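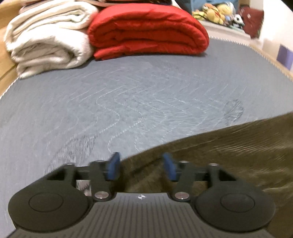 Folding Clothes on a Bed

Updated 2024-11-07 by Pin-yu Wan

A made bed works as a folding surface if the cover is pulled flat first. Move blankets and quilts to the head end, folded, and leave the middle clear. Work on one garment at a time.

1. Lay the garment face down and pull the side seams straight.
2. Smooth from the center outward with a flat hand.
3. Fold each side in to the middle - sleeves last.
4. Fold the bottom edge up to the collar, in halves or thirds.

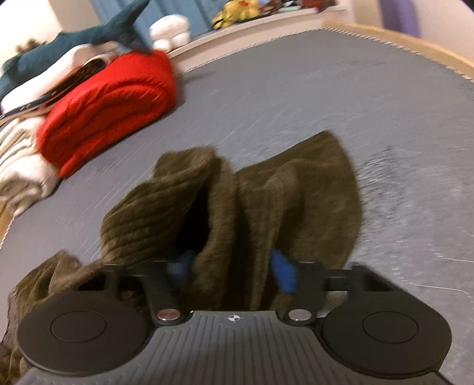
Bunched garments need to be opened before step 1. Find a hem or collar and lift from there until the layers separate. Deep upright folds, as in the brown garment on the gray sheet, will set as creases if pressed flat in that state. Shake once, lower the far edge first, then draw the near edge toward you.

Heavy knits: skip step 4 and roll from the hem.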